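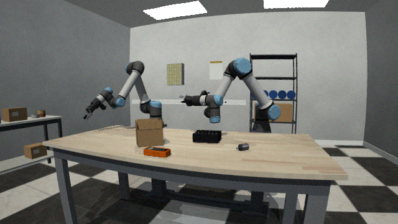
Worktable and shelving

Waltstead Garrison Library — Reading Room Inspection Checklist
Completed by: Chia-hao Tsai
Period: May

1. Fire exits clear and signed. Satisfactory.
2. Shelving fixed to wall. Bay 9 in Military History has two loose brackets. Refer to Ahuja for repair.
3. Step stools sound. One withdrawn, rubber feet worn.
4. Campaign memoirs and unit histories shelved below shoulder height. Partly met — the bound Mumutdale regimental journals remain on the top shelf and are too heavy to be lifted down by one person.
5. Reading list display stable. Satisfactory. The officers' list was changed at the last review and the old labels should be removed.
6. Electrical items tested. The Vedex desk lamps are in date. The microfilm reader has no label and is not to be used until tested.
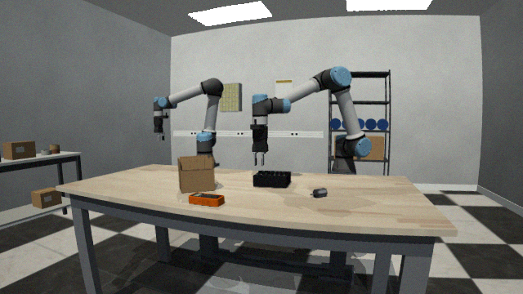
May readers take journals from the top shelf themselves?
Readers must ask at the desk, where two members of staff will bring the volume down.

7. Floor coverings flat. Carpet edge lifting beside the periodicals rack. Taped, replacement requested.
8. First aid box complete. Eye wash out of date.

Overall result: pass with actions. Items 2 and 4 are to be closed before the staff college course arrives. Item 6 remains with the librarian.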